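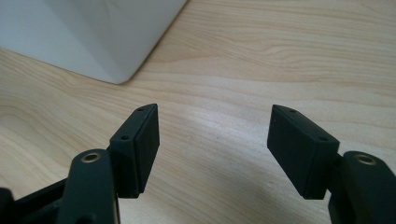
Les deux doigts ouverts au-dessus du plateau en bois, avec les bagues couleur laiton sur les biellettes.

2024-04-20

Journée entière sur la pince. J'avais prévu la matinée, j'ai fini à la nuit.

Je reprends où j'en étais resté dans le carnet. Depuis la mi-mars la pince numéro 2 ferme de travers : le doigt droit arrive avant le gauche, la pièce est poussée sur le côté avant d'être serrée. Sur les gros objets on ne le voit pas. Sur une vis ou un bouchon, c'est raté une fois sur trois. J'ai d'abord soupçonné le réglage de la butée, que j'ai refait deux fois pour rien. Ensuite j'ai soupçonné les patins. Il restait les articulations, que je n'avais pas envie d'ouvrir.

Démontage après le café. Les patins d'abord, deux vis chacun, par le dessus. J'ai marqué G et D au crayon à l'intérieur avant de les poser dans la boîte, leçon de l'automne dernier, quand je les avais remontés croisés. Une des vis du patin droit tournait sans mordre. Le filet dans la matière était mangé, sans doute par moi, à force de serrer. J'ai mis une goutte de colle époxy, laissé prendre sous la lampe, repercé fin. On verra si ça tient. Il faudrait des inserts, comme sur la pince de Zonis, mais il n'y a pas beaucoup de matière autour du trou.

Les axes ensuite. Celui de gauche est sorti à la main, sans chasse-goupille. Celui de droite, il a fallu taper. Je croyais que le côté dur serait le côté malade et c'était le contraire : à gauche la bague avait pris du jeu dans son logement, elle tournait avec l'axe. On sentait nettement le claquement en secouant la biellette près de l'oreille. Le compteur donne 662 cycles depuis le dernier graissage, ce n'est pas énorme. Mais le dernier graissage, en relisant mes notes, je l'avais fait avec la graisse épaisse de chez Seker, celle du tour. Elle avait ramassé toute la poussière de ponçage et fait une pâte grise. Je suppose que la bague s'est mise à tourner à cause de ça.

Nettoyage à l'alcool et au coton-tige, puis brosse à dents. Long. Il y avait de la pâte jusque dans les coins de la biellette.

Pour la bague gauche j'ai pris une neuve dans le sachet de Clukoldale. Elle entrait trop librement elle aussi, le logement s'est ovalisé. J'ai dépoli l'extérieur au papier 240, mis un film de produit de blocage, emmanché à l'étau avec une cale en bois de chaque côté. J'ai attendu une heure sans y toucher, ce qui m'a coûté. Pendant ce temps j'ai trié la visserie et écrit à l'atelier Lau pour demander s'ils pouvaient me refaire deux biellettes avec un logement plus serré. Pas de réponse, normal.

Remontage vers 17 heures. Huile fine cette fois, une goutte par axe, essuyée. Patins remis, vis serrées au tournevis court, à deux doigts, pas plus.

Premier essai sur la table, mauvais. Toujours le doigt droit en avance, un peu moins. J'ai failli tout redémonter. Avant, j'ai remesuré l'ouverture : 74 mm entre les faces des patins, conforme à la fiche. Donc l'ouverture était bonne et c'était le centrage qui n'allait pas. J'avais changé la butée deux fois pour compenser un jeu qui n'existe plus, il fallait évidemment la remettre à zéro. Je l'ai desserrée, j'ai fermé les doigts à la main sur la cale étalon jusqu'à ce que les deux faces portent ensemble, resserré. Rouvert, refermé. Les deux arrivent en même temps, en tout cas à l'œil. La feuille de papier à cigarette est pincée des deux côtés de la cale et ne glisse ni à gauche ni à droite.

Ensuite une série sur les petits objets, bouchons, écrous, le dé à coudre. Deux ratés au début, les deux de ma faute, j'arrivais trop haut. Plus rien après. J'ai arrêté quand la main a commencé à fatiguer.

À faire : étiqueter le tube de Seker « tour seulement » et le ranger à l'autre bout de l'établi. Commander des bagues, il n'en reste qu'une. Reprendre le jeu de la bague gauche dans une semaine. Noter la position de la butée sur la fiche, je ne l'ai toujours pas fait.

Mal au pouce. Soupe et au lit.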